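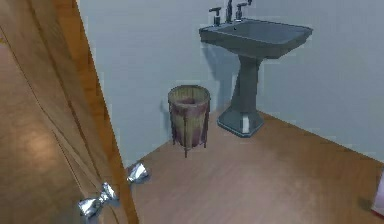
The bathroom in our simulated flat, seen past the open door.

About us

Tallino is a small company in Walton. We test whether machines can do household chores, and we publish what we find, also when the result is poor. We do not build robots and we do not sell them. Our customers are people who must decide whether to buy one: care homes, small hotels, cleaning firms, and now and then a very curious family.

The company was started by Marwan Tannous and Trevor Furnival. Marwan had worked many years in hotel housekeeping, Trevor wrote software for warehouses. They had a long disagreement about whether a machine could clean a bathroom, and in the end they wrote down 37 chores on paper and agreed to try them one after another. This list is still our standard test.

How we work

Every chore is tried first in simulation, in a flat that we call Melgate. It has doors, floors, tables and chairs like a usual home, and the machine must find its way among them. To empty a wastebasket sounds like nothing. But the machine must pass the door, come near to the basket without pushing it, take it by the rim and bring it out again. We run each chore 2,000 times with small changes, and only after this we try it with a real machine in our workshop.

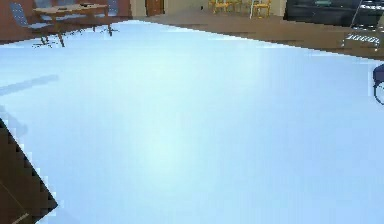 Melgate, looking across the blue tabletop to the table and chairs behind.

Wiping a table is the chore which visitors ask for most. On a free, flat surface the machines do it well today. When there are things standing on the table the work becomes much slower, because each thing must be lifted and put back, and we count it as a failure if one of them ends on the floor. Trevor is strict in this point – Marwan even more.

Can they do it yet?

Some of it. On December 13, 2023 we closed our second full round of tests. Of the 37 chores, 29 could be finished by at least one machine without help from a person. This is better than we expected in July. Please read this number with care, as "finished" does not mean quick. A person who makes a bed in three minutes should not be worried for her job.

The difficult ones are still those with doors, wheels and soft things. A cart must be moved through a doorway without touching the door, and it rolls a little further than one wants.
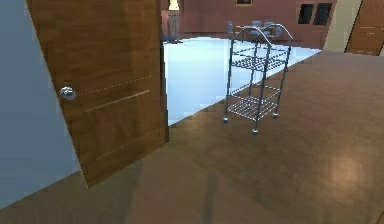 Who we are

Marwan Tannous – founder, chooses the chores and judges the results
Trevor Furnival – founder, simulation
Samer Shboul – builds the rooms and furniture of Melgate
Babar Jafri – workshop and real machines
Younes Nasr – reports and customers

Visiting us

You are welcome in the workshop in Walton if you write to Younes some days before. If you have a chore at home or at work which is not in our list, please send it to us also. We read all the suggestions, and the next list will be longer.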